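Friday, ten past nine in the evening

Back late again. The bus from Rotmont was held up at the bridge, so I ate toast standing at the counter and opened the post. Gas bill, 162, paid it straight away. Mum rang while I was at it and wanted to know if I was sleeping. I said yes.

Suturing all afternoon. Iveta Kubíček took the session and had the four of us swap over every 23 minutes by the wall clock. My first turn was poor. I kept gripping the thread too far from the tissue and then had no length left to wrap with. She told me to put my shoulders down and stop hurrying the left hand.
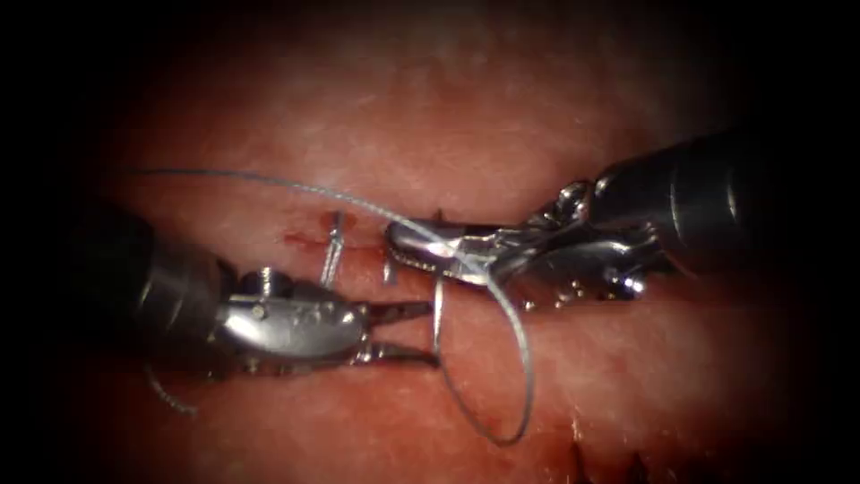
The second turn went better once I listened to her. I opened the left jaws before I needed them and left them waiting, and brought the thread over with the right. It is dull to write down and it took me most of September to see it. Karine MacPherson ties faster than I do but pulls too hard, and Iveta told her so. Karine went quiet until the tea break, then was all right again.

I must do 50 knots at home before the next session, with the practice board and the old needle holder. I have told myself this before. The board is still in the wardrobe under the winter coats.

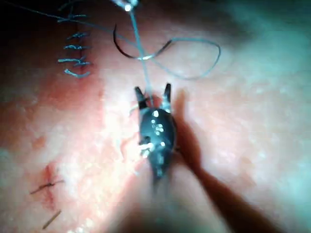 My trouble is slack. I leave too much of it and then lose track of which strand is which. The blue thread sat up over the tissue in a big loop, crossing itself, with the black curved needle hanging beside it, and I had to stop and work out which way round to go. Iveta says to lay the loop out small and look at it before moving anything. I wrote that inside the cover of my notebook.

Need milk, bin bags and a birthday card for Dad. Washing is still in the machine. I'll hang it up now and then go to bed.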